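# Reading the small joints

The hand is an awkward thing to scan. It is thin, it sits at the end of a long lever, and it moves whenever the person attached to it gets bored or sore. A whole-body magnet built for spines and abdomens can image it, but the patient usually has to lie face down with one arm stretched past the head, a position that people with bad shoulders can't hold for long. Most of the blurred wrist studies sent back for repeat come from that position.

The imaging centre at Butdale went another way when it replaced its equipment in January. It kept its general scanner for general work and put a small extremity magnet in a side room. The patient sits in a chair beside it and puts only the forearm, or the lower leg, into the bore. The chair reclines and the arm lies on a padded trough with the elbow slightly bent.

Jörg Stüber, the radiologist in charge of the musculoskeletal list, had worked with a similar arrangement in Jisov before moving to Butdale. His interest is inflammatory arthritis, in particular the stage at which plain films are still normal.

"An X-ray shows you the bone that has already gone," he says. "I want to see the lining of the joint while it is swollen, and the marrow underneath it. Those are the two places where treatment still has room to work."

## What the magnet can and can't do

A small bore has limits. The field of view is short, so a hand and wrist are covered in two positions, the first centred on the wrist and the second on the knuckles. The forearm has to be moved between them, and each position needs its own set of planning images. Patients with fixed deformity of the fingers may not fit the coil, in which case the study goes to the general scanner after all.

Field strength matters less than people expect for this work. A weaker magnet gives a poorer signal for the same scan time, and the usual remedy is to scan for longer. With the arm well supported the longer scan is tolerable. Fat suppression is harder at low field, and the centre uses a short inversion time method instead of the spectral kind. It is slower and a little grainier, but it is even across the whole hand, including the edges where the fingers spread and other methods tend to fail.

The standard protocol runs as follows:

- a coronal T1 sequence, for anatomy and erosions
- a coronal fluid-sensitive sequence, for marrow swelling
- an axial fluid-sensitive sequence, for the tendon sheaths
- a further T1 set after contrast, only when the referrer's question depends on the joint lining

Contrast used to be given to every arthritis patient. The centre now reserves it for cases where the plain sequences leave doubt. Stüber accepts that some mild synovitis will be missed this way and says so in the report when it is relevant. Kidney function is checked beforehand in anyone with diabetes, known kidney disease or a long list of medicines.

## Time in the chair

A slot is 20 minutes for one position and is doubled for two. Of that, a fair share goes on padding. The radiographers wedge foam between the forearm and the trough, tape a thin sheet across the back of the hand and ask the patient to let the fingers go heavy. A strap is used only if the patient agrees to it. Tight strapping causes tremor after a few minutes and makes matters worse.

Cold hands are another source of trouble. They shake, and the smaller vessels fill poorly after contrast. The waiting area has a warm-water basin, and people on the early list are asked to come in gloves.

Rings have to come off. Where a ring won't pass over a swollen knuckle, the radiographer may go ahead if it is plain gold, but the signal around it is lost and the report will say which joints could not be assessed. Pacemakers and other implants are screened in the same way as for the large scanner. The arm-only position keeps the chest outside the bore, but the stray field still reaches the chair.

## Quality checks

Each morning before the first patient, a sealed phantom is scanned in both positions. The software compares signal, evenness and geometry against the values recorded at installation, and any drift beyond tolerance goes to the service desk at Nolte, the firm that holds the maintenance contract. Permanent magnets are sensitive to room temperature. The side room has its own air handling for that reason, and the door is kept shut overnight.

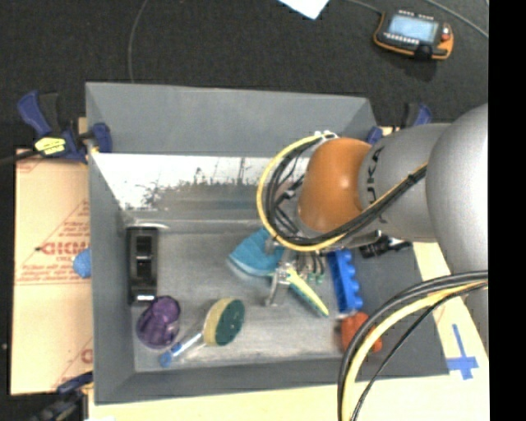
Reading is done in pairs for the first study of any patient who may be started on a disease-modifying drug. Two radiologists score the images separately for synovitis, marrow swelling and erosion, then compare. Where they differ by more than one grade at any joint, the joint is read again together. In an internal review of 90 hands, 19 needed that second look, and most of the differences were at the base of the thumb. Wear-and-tear changes there are common enough in older patients to confuse the picture, and a little fluid proves nothing by itself.

The scores are sent with the report, though not every referrer wants them. The rheumatology clinic in Ilow uses them to compare one visit with the next, and asks for follow-up scans with the same coil and the same slice thickness. General practitioners tend to prefer two sentences and an opinion. The report template has room for both — the opinion comes first and the table is at the end.

## Who should be sent

Stüber is cautious about widening the service. Hand pain with no swelling, normal blood tests and a clear history of heavy use rarely needs MRI. Ultrasound is quicker, can be done in the clinic and shows tendon sheaths very well in trained hands. It doesn't see into bone. The centre suggests MRI when ultrasound is normal but suspicion is high, when marrow swelling would change the treatment, or when a wrist fracture is suspected and the films are clear.

Suspected scaphoid fracture has become the second largest group on the list. The protocol for it is short: one position, T1 and fluid-sensitive coronal images, no contrast. A negative result lets the plaster come off the same day, and a positive one goes straight to the fracture clinic with the images attached.

Referrals are taken on the ordinary form. The side to be scanned must be written in full, and earlier films should be sent with the request if they were taken elsewhere.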